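Ticket 1181: Gripper stalls when two pieces of fabric are touching
Opened by: Declan Ó Briain
Cell: Rulledum, station 7
Status: open, workaround in place
Date opened: October 15, 2023

Hi all, me again. Same station, new headache. I'm writing this one up properly so whoever picks it up doesn't have to dig through my chat messages like last time (sorry about that!).

Short version: the arm goes down to pick up one piece of fabric, lands where two pieces meet, shoves its fingers in between them, and stops with a force limit fault. It doesn't retry and it doesn't back out. It just sits there holding position until I clear it from the pendant, and the line behind it fills up.

What I see on the pendant is "close not reached, Z load over limit," then the yellow light. The Madigan log has the same thing a moment later, plus a timeout from the sorting program, which I think is only the sorter getting bored of waiting. I don't read anything into the timeout, but it's in the export if you want it.

Things I've tried so far, in order:

Restarted the gripper controller. No change, faulted again on the next mixed pile.

Re-homed the arm and ran the touch-off routine. Offsets came back fine, nowhere near enough to explain it.

Swapped the finger pads for the spare set in the drawer. I really thought this would be it, the old ones were pretty shiny. Nope. I left the new ones on anyway.

Ran single pieces only, 22 picks in a row, mix of thick and thin. Not one fault! So the gripper can grab cloth perfectly well when there's one piece to grab. That was when I stopped blaming the hardware.

Then I put two pieces side by side with their edges touching and ran the same job, and it stalled on the first try. I pulled the wrist camera view while it was stopped. 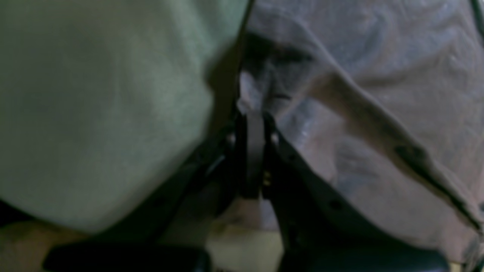

Page 1 of 2

Green piece on the left, the wrinkled grayish-lavender one on the right, and the fingers are wedged right into the line between them. The green is lying over one finger and the other one has the lavender draped on it, so I figure even if it had closed we'd have ended up with a bit of each or a handful of nothing.

My guess (and please tell me if I'm way off) is that the pick point picker is reading that dark line between the pieces as a fold. Folds are what we told it to like, back when we set it up for the crumpled stuff, and a shadowy gap between two fabrics has got to look a lot like one. It's also pretty dim in there once the arm is down, which can't help. I turned the cell light up a notch afterward and got one clean pick and then another fault, so I wouldn't call that a fix.

The part that bothers me more is the recovery. When it faults it keeps pushing. I heard the motor humming the whole time I was walking over, and the instinct is to reach in and tug the cloth free. Please don't! I hit the stop first, then jogged it straight up from the pendant, and only opened the gate after that. I've taped a note to the gate for the other shift saying the same thing.

Workaround for now: I set the loader to drop one piece at a time and lowered the Z force limit from the default to the soft setting in the Gosik profile. It's slower, and I know the count is going to look bad. We're supposed to clear 3000 pieces before the November changeover and at this speed I don't see it happening, so I'd love some help here.

What I'd like from Prareo support:

A way to make the picker stay away from an edge between two different colors, or at least a setting to score those spots lower. If it's already in the Gosik profile somewhere I couldn't find it.

An automatic retract after a Z load fault. Up to the safe height, open the fingers, try somewhere else, and only call me if it fails again.

Somebody to check whether the last update touched the fold scoring. I don't remember seeing this before the update, but we also weren't running mixed piles much, so take that with a grain of salt.

The log export and the profile I was running are both in the station folder under the ticket number. I haven't changed the picker settings, so you should be able to reproduce it with any two pieces laid edge to edge. If you need me to run something on the real cell, mornings are best, before the loader gets busy.

Declan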